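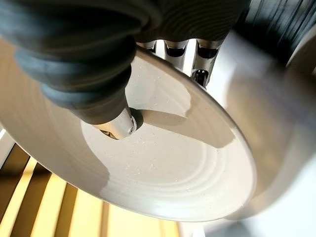
# Flenis Tableware Loans Register – Data Card

Category: Open Data > Community Services > Lending and Reuse

Print this page | E-mail this page

## Summary

The Flenis Tableware Loans Register records the lending of reusable crockery to community groups, schools and sporting clubs in the Flenis district. It is published by the Lomilent Reuse Library as a single comma-separated file and is updated each July. The current release contains 3,000 loan records.

The register was established to support planning for the lending collection and to give other libraries of this kind a basis for comparison. Enquiries about the catalogue should be directed to Lakshmi Panicker, and enquiries about the file itself to Bo-ram Min.

## Contents

Each row represents one loan of one item type. A borrower who takes dinner plates and soup bowls for the same function will therefore appear in two rows sharing a loan number.

- `loan_no` – identifier assigned at the counter
- `item_type` – dinner plate, side plate, bowl, platter, cup or saucer
- `qty_out` – number of pieces lent
- `qty_back` – number of pieces returned
- `chipped` – pieces returned but withdrawn from use
- `depot` – Hwang Street or Skosus Hall
- `purpose` – borrower's stated purpose, coded from the booking form

Loans are capped at 100 pieces per item type. Larger bookings are divided across consecutive loan numbers and may be rejoined using the `linked_to` field.

## Collection and processing

Records are entered by depot staff when items leave and again when they are returned. The two depots used separate paper ledgers until the present catalogue was adopted, and the Skosus Hall ledger did not distinguish side plates from dinner plates. Affected rows carry the value `plate_unspecified`. They should be excluded from any analysis by plate size.

Borrower names, telephone numbers and street addresses have been removed. Purposes stated by fewer than five borrowers have been grouped under `other`.

## Known limitations

- Breakages are charged after 30 days. Pieces returned later than this are counted as missing and are not restored to `qty_back`.
- The `chipped` field reflects the judgement of the staff member on duty. Practice differs between depots, particularly for crazed glaze.
- For 40 loans no return entry exists. These have been left blank – they should not be read as zero.

## Licence and citation

The file may be copied and adapted for any purpose, provided that the Lomilent Reuse Library is acknowledged. Corrections are welcome and should quote the loan number. Accepted corrections are listed in `CHANGES.md` and incorporated at the next July release.

This website uses cookies to remember your display settings. Accept | Manage preferences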